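Les robots rangeront la table, mais quand ?

Mardi soir, j'ai encore perdu une heure à regarder des vidéos de bras articulés censés débarrasser une table à notre place.

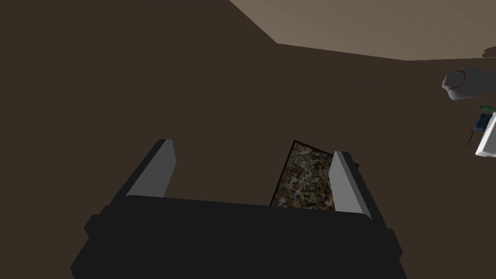 Ma sœur Kiri y croit dur comme fer. Elle me parle de Zaneo, une jeune boîte qui promet un assistant domestique pour mars, à 180 euros par mois. Moi, je demande à voir. Ramasser un objet plat posé sur une surface plate, un enfant de 2 ans y arrive en glissant les ongles dessous. Une pince à deux doigts rigides doit trouver le bon angle, descendre juste assez, serrer sans pousser la chose plus loin. Et en simulation, personne ne renverse son café dessus !

J'ai travaillé quatre ans à l'atelier d'Ormsby, au conditionnement. On nous avait installé une machine Traladier qui devait traiter 900 pièces par jour. Elle le faisait, tant que les pièces arrivaient toutes dans le même sens. Dès qu'un carton était un peu écrasé, c'était moi qu'on appelait.

Or une table de salon, c'est un carton écrasé en permanence : du courrier, des câbles, un jouet, des lunettes sous un magazine. Il faut saisir, oui, mais aussi savoir ce qui se jette et ce qui se garde. Kiri répond que ça s'apprend. Peut-être. En attendant, chez moi, c'est toujours Maxine qui range, en râlant, et elle sait où va la télécommande.

Si quelqu'un a essayé le modèle de Kola dans un vrai appartement, avec du vrai désordre, les commentaires sont ouverts.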